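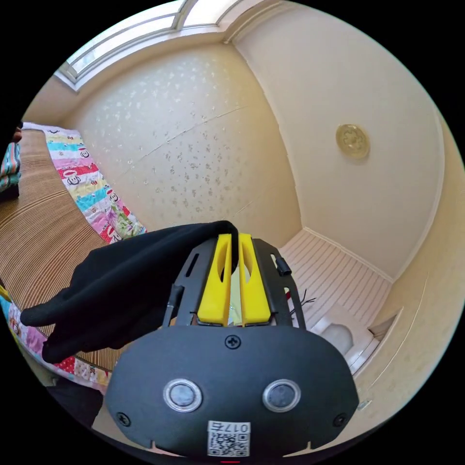

Should a town leave its streetlights on during a meteor shower? Turn them off for two hours, on the one night it matters, and turn them back on.

Home > Opinion > Sky and Weather

News Opinion Outdoors Calendar Contact

28 Sep 2018

By Petrică Crăciun

I watched the July shower this year from the ball field in Flodby. The forecast said clear skies and we got them. I lay on a blanket until my back hurt and counted 2 meteors. My cousin in Vidmar, 35 miles north, counted 289 over the same hours. Vidmar is no higher than we are and no drier. It has fewer lights, and it shuts most of those off at midnight.

Flodby has 444 streetlights. The town picked the bright white kind when it replaced the old ones, and they throw a lot of light sideways and up. I don't blame anyone for wanting to see the sidewalk. I walk home after dark too. But there is very little traffic at two in the morning, and the lights on Rorkent Road burn as if there were plenty.
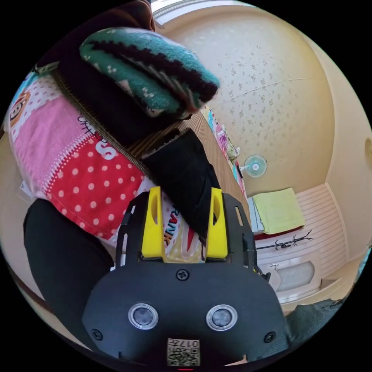 One reader, Uvetti, wrote to me after my last column that dark streets make older people afraid to go out, and that a few shooting stars are a poor trade for a broken hip. That is a fair point. I would keep the crossings and the clinic lit all night. The ball field and the river road could go dark.

The town can already dim the new lights from one panel, so the cost is close to nothing. What we need is a date on the calendar and a notice in the mail a week ahead.
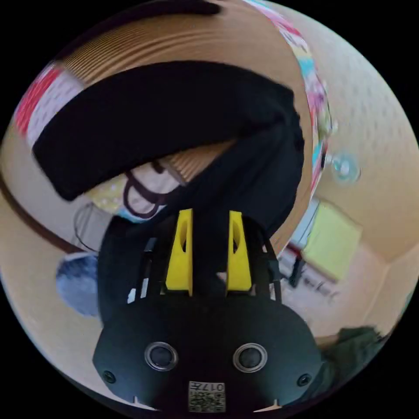
Flodby, where the streetlight question is still open.

The next good shower comes before the end of the year. I would like to see it from my own street.

14 comments | 61 shares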